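Household tips: keeping calm while you work at home

Every home task has a moment when the mood goes bad. The lid does not close, the screw is lost, and you are angry at the person who only asked what is for dinner. I read a lot of popular psychology, and in my own kitchen and workshop I have tried many of the ideas. The tips that stayed with me are these.

1. Write down what you avoid

There is one job in the house which you always put off. For me it was the drawer with old letters and bills. Write the job on paper, and next to it one word for the feeling it gives you: shame, boredom, worry. After this I could open the drawer and sort it in 13 minutes.

2. Make the first step very small

Do not write "clean the workshop" on your list. Write "put the pliers back on the hook". A tired mind says no to a big task, but it will usually accept a task of two minutes. Very often I continue after that, and if I don't, the pliers are at least on the hook.

3. Clear the surface before you start

When I have many things in front of my eyes, I think about all of them. Before cooking or repairing I move everything that does not belong to the job into a box. The box goes under the table – I can sort it later, up to five days later, but not more.

A plain brown top is the easiest for me to work on. On a top with a strong pattern I lose small screws and become nervous.
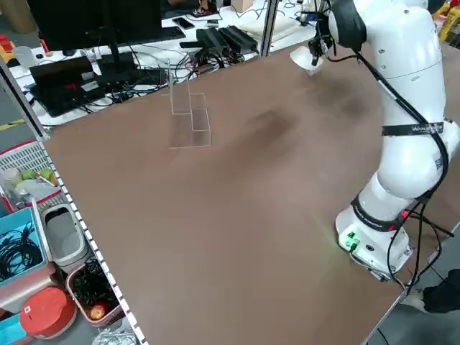
4. Notice who you are really angry with

If you shout at the frying pan, wait a little. Maybe the anger came home with you from the office. I say it aloud: "I am angry about the meeting." It feels foolish the first time. Then I wash the pan.

5. Agree on a stop word

In our house the word is "Wendgate", the name of a bus stop where we once had a terrible quarrel about a map. Whoever says it gets 8 minutes alone, without questions. The dishes can wait also.

6. Leave one thing unfinished on purpose

This one is for people who cannot sit down before all is perfect. Leave one cup in the sink overnight. In March I began with a teaspoon, and I slept badly. Now it can be a whole pot.

Last updated Nov 1, 2019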